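April, late, kitchen

Day two of the choir tour and I have lost my voice, which Jozefína Pešek says is common among altos who talk on buses. I was on the bus for 232 miles. I will admit to talking for most of them.

Prunholm is a nice enough town if you like hills and closed bakeries. The hall holds 882 and we drew a crowd that could have shared two pizzas. They clapped hard, though, and a man in the second row cried during the Horgan piece, or else has the same allergies I do. Jozefína took it as crying. She conducts better when she thinks somebody is crying.

The Turnutik went badly. It's the one with the clapping in seven, and the tenors clap in eight because they always have and nobody has the heart. I mouthed along like a goldfish. From the risers I could see my own sister checking her phone, and she drove more than two hours to be there.
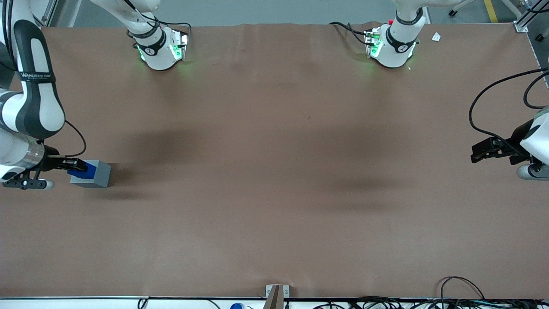 Supper afterward was at Juka, which the guidebook calls a bistro and which I would call a hallway with soup. I had the soup. They cover the tables in paper there and hand you a mug of crayons, and by dessert the basses had drawn up a whole new seating plan for the choir with themselves in the front. Brown paper, same plain tan-brown as the sheet in the photo, creases and all, and it takes crayon beautifully. I drew a goldfish. Jozefína folded up the seating plan and put it in her purse, so I suppose we'll hear more about that.

Host family has given me the room with the exercise bike. Their tea is excellent and their cat is not. I'm supposed to gargle salt water every hour and say nothing until tomorrow's warm-up, so I've been passing notes, and the notes are getting long. Mrs. host wrote one back asking if I wanted eggs. I wrote yes, then wrote how I like them, then needed a second sheet.

Must find the other black shoe before the bus.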